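Re: Seasoning carbon steel, oven or stovetop?

gjaunzems wrote:
Oven at 200 C for 48 minutes, flaxseed oil, three coats. Flaking along the rim within a month. Is the oil the problem or the temperature?

rpetrauskas wrote:
Both. Flaxseed gives a hard, brittle film. Strip it and use grapeseed, wiped nearly dry, at a higher setting.

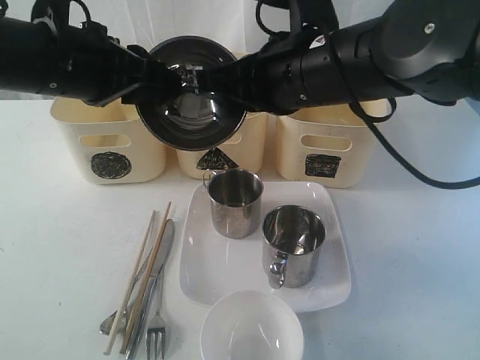
Rims flake first on anything with a rolled lip. Oil collects there and cures too thick. Store the piece upside down while it bakes.

merike_r wrote:
Disagree on the oil. I have used flaxseed on a Bodell skillet since July with no flaking. Surface prep matters more. What grit did you finish with?

gjaunzems wrote:
800.

merike_r wrote:
Too smooth. The film has nothing to hold. Go back to something coarser.

rpetrauskas wrote:
Mill finish from the factory is smooth too and it holds fine with thin coats. I would change the oil before sanding again.

gjaunzems wrote:
Will strip it and try grapeseed first.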